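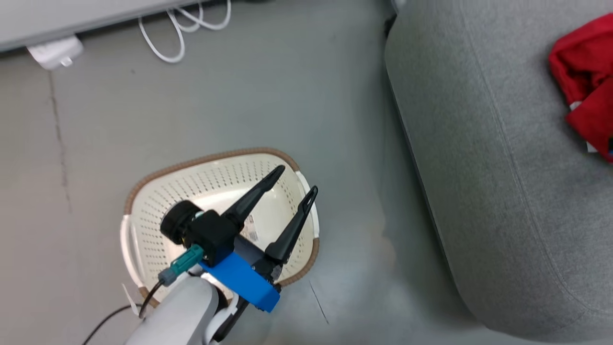

# Progress report: Truketti Household Laundry and Linen Support, Briltadthorpe site

Prepared by Dirarholm Community Housing for the Fogh Fund. Reporting period: February to May.

## 1. Purpose of this report

This report sets out progress against the second stage of the Truketti funding agreement. It covers the supply of household laundry equipment, the fit-out of the shared lounge at Briltadthorpe, and the introduction of a regular collection and return service for residents. Financial statements are provided separately under the terms of the agreement.

## 2. Summary of progress

Dirarholm has now enrolled 80 households in the program, which meets the target for this stage. Equipment has been delivered to all of them. The collection service commenced in March and had processed 182 loads by the close of the period. Two matters remain behind schedule: the permanent labelling of baskets and the electrical work in the lounge. Both are addressed below.

## 3. Equipment

Each household has been issued with one plastic laundry basket in cream. The model selected is roughly oval, with perforated walls, a brown rim with a woven look and a white handle at each end. Residents consulted during the first stage asked for a basket that could be carried with both hands and that did not look out of place in a living area, and the choice was made on that basis.

The baskets arrive with a small barcode label on the inner wall. It was originally proposed that this label would serve as the household identifier. On review, Dirarholm determined that a supplier's label could not be relied upon over the life of the basket, and a separate numbered tag will be fitted to one handle. Tags have been ordered and are expected in the next period. Until then, staff are using a paper docket placed on top of each load.

Eight baskets were returned with damaged handles and have been replaced by the supplier at no cost to the program. A modest reserve is held on site for further replacements.

## 4. Shared lounge

The lounge at Briltadthorpe is used as the drop-off and sorting point. The room has a gray floor and is furnished with light gray cabinetry and gray fabric seating, and colours for later purchases will be kept within this range. Baskets are placed on the floor beside the seating during sorting, as the seating is not to be used for soiled items.

Three items from the most recent room inspection require attention:

- **Cabling.** White cables hang in a tangle beneath the cabinet, and a power adapter sits on the floor beside them. The cables are to be gathered and fixed to the underside of the cabinet, and the adapter raised off the floor.
- **Floor.** There is a dark line in the floor, which may be a seam or a crack. A flooring contractor has been asked to assess it before any cleaning equipment is used over that section. A faint scratch has also been recorded and needs no action at present.
- **Walkway.** A clear path is to be kept between the cabinet and the seating at all times. Tape markings will be considered if reminders prove insufficient.

## 5. Service delivery

Residents leave their baskets in the lounge before 9 a.m. and collect them from 4 p.m. Demand has been higher than forecast for bedding and lower for everyday clothing. The lounge becomes congested when several households bring bedding on the same morning, and a simple booking sheet was introduced in April to spread these loads across the week.

Feedback has been favourable overall. The most frequent complaint concerns items returned to the wrong household, with 6 instances recorded. All were resolved, and the numbered tags described in section 3 are intended to prevent a recurrence.

## 6. Expenditure and variations

Spending on equipment is within the approved budget. Dirarholm requests approval to move the unspent portion of the signage allocation to the electrical work in the lounge. No increase in total funding is sought.

## 7. Priorities for the next period

1. Fit numbered tags to all baskets in use and in reserve.
2. Complete the cable and adapter work beneath the cabinet.
3. Obtain the flooring contractor's assessment and forward it to the Fogh Fund.
4. Review the booking sheet and confirm whether afternoon drop-off can be offered.

The next report will be submitted in September.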